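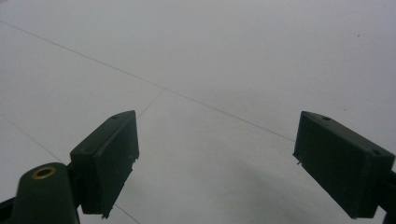

The Last Bus to Turkville

5 Jun 2024 – posted by the author
Print this story | E-mail to a friend
14 shares | 3 comments

Missed it by the length of a car park. Saw the back lights go round the corner by El Khatib, the bakery, and that was that.

Next one at ten to six in the morning. So the board said. The board also said Welcome to Graltville, which I thought was a bit much.

I had my mother's clock in a carrier bag. Not a good clock. It sat on her kitchen wall for 39 years and ran slow for all of them, and my sister wanted it by the morning, before the house was handed over. She wanted it back on its nail for one last look. Daft. I'd said yes anyway. I'd been the one who took it.

Walked back to the station. Cold in there, lights humming. A man in a Sundo jacket was pushing a mop about and he didn't look up.

"No buses," he said.

"I know."

"There's a taxi. He'll want 90."

I had 59 and some coppers. Counted it twice on the bench like it might grow. The man leaned on his mop and watched me do it.

"What's in the bag?"

"A clock."

"Does it go?"

"Slow."

He nodded as if that was a fair answer. Went off through a door. I thought that was him done for the night, but he came back with two teas in paper cups and a roll from El Khatib, yesterday's, hard as a boot. We split it. Sesame everywhere. He swept that up too.

I told him about the house. Didn't mean to. The back step where she shelled peas, the drawer that only opened if you kicked the one under it. How I'd gone round after the funeral, while my sister was upstairs doing the beds, and lifted the clock down and walked out with it under my coat. Never said a word. She'd rung me in May and asked, very quiet, if I happend to know where it was.

"And did you?"

"I said I'd look."

He laughed at that – a proper laugh, it went right up into the roof.

Then he rang the taxi himself. Spoke to him for ages with his back to me. I heard "clock" twice. When he'd finished he said the driver was going that way for nothing much, and he'd take 50, and I wasn't to talk to him about football.

Old car. The milage had stuck, the driver told me, at 965, years ago, so as far as anyone could prove it was nearly new. He drove with the window down. Fields, then the long hill, then the lights of Turkville all strung out at the bottom. I held the bag on my knees and felt it tick through the plastic.

My sister's car was outside. Gone one in the morning and the kitchen light on.

She opened the door before I knocked. Looked at the bag. Looked at me. She had Mum's apron on over her coat.

"You found it, then," she said.

"It was in my hall."

"I know it was in your hall. I saw it at Christmas."

She took it off me and went through. The nail was still there, a pale round patch on the wall behind it. She hung it, stood back, put it straight. Twenty past eleven, it said.

"Kettle's on," she said, and I went in and wiped my feet.

3 comments
Print this story | E-mail to a friend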